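Bed runner

A bed runner, also called a bed scarf, is a long band of fabric laid across the lower part of a made bed. It usually spans the full width of the mattress and hangs over both sides.

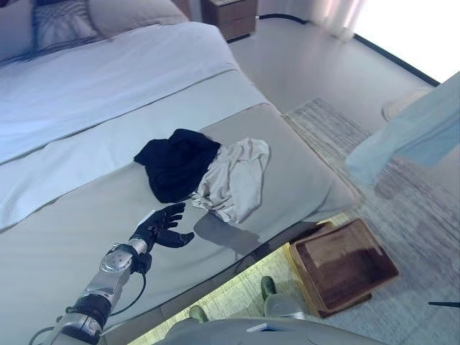
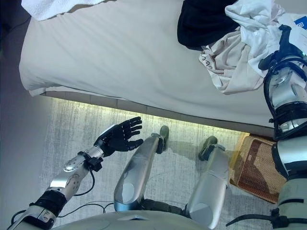
Clothing laid on a bed.

Runners became common in hotels, where guests often set bags or clothes on the foot of the bed before unpacking. The band takes the wear and can be washed separately from the duvet. In homes it is mostly decorative – a plain color over white or gray bedding is a frequent choice – though many people also use it as a place to sort and fold laundry.

Most runners are cotton, linen or polyester. Heavier versions are quilted or lined so that they lie flat. The hotel supplier Marino, based in Groncombe, listed 70 patterns in its October catalog.

See also: Bedspread, Duvet, Throw pillow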